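Workshop notebook, March, a little after lunch

Rewatched the Wornine pilot with Kanini Nyamweya last night, the original one with the wobbly corridor and the theme tune I still hum in the shower, and then straight after it the first episode of the remake. I want to get this down while it's fresh, because we start cutting our fan commentary track soon and I know I will have talked myself into a different opinion by then.

First thing, and I'm happy to be teased for it: I liked the remake! I went in with my arms folded. The old show got me through two pretty lonely winters, and when they announced a new Captain Woldegiorgis I sulked for a good long while. But she's wonderful. She plays the Captain tired, which the old one never was, and there's a moment at the airlock where she just stops talking and lets the engine hum do the work. Kanini paused it and we both sat there for a bit.

What I didn't like (for the notes, so we're fair on the track): the Tronura is far too clean. In the original that ship looked like somebody had been eating soup in it for years. Also the Pondex reveal comes three scenes too early, and anyone who hasn't seen the old show will have no idea why the music swells. Kanini disagrees with me completely on this one and thinks new viewers will enjoy being puzzled. We should keep the argument in, it was a good one.

Practical stuff. The script draft for the commentary is at 2301 words, and when I read it aloud at a normal pace I was still going during the end credits. It needs to come down. The section on the puppet crew is 451 words all by itself and I love every one of them, but I think it wants to be its own short piece later on. I've moved it to the bottom of the file and not deleted it, so please don't panic.

Sound: my test from this morning has a hiss on the left channel. Swapped the cable, still there. Will try Kanini's recorder next.

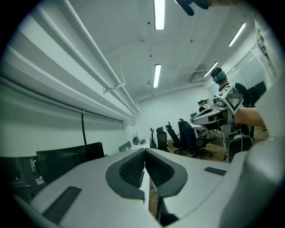 The other thing I keep going back and forth on is how much to say about the people who hated the remake before it aired. Part of me wants to skip them and talk about the costumes. Kanini would like one minute on it near the start, said kindly, and then on with the show - and I'm coming around to that. I'll write a version tonight and leave it in the shared folder.

Still to do: find the name of whoever composed the airlock music, check whether the soup line is in the pilot or episode 2, trim the intro.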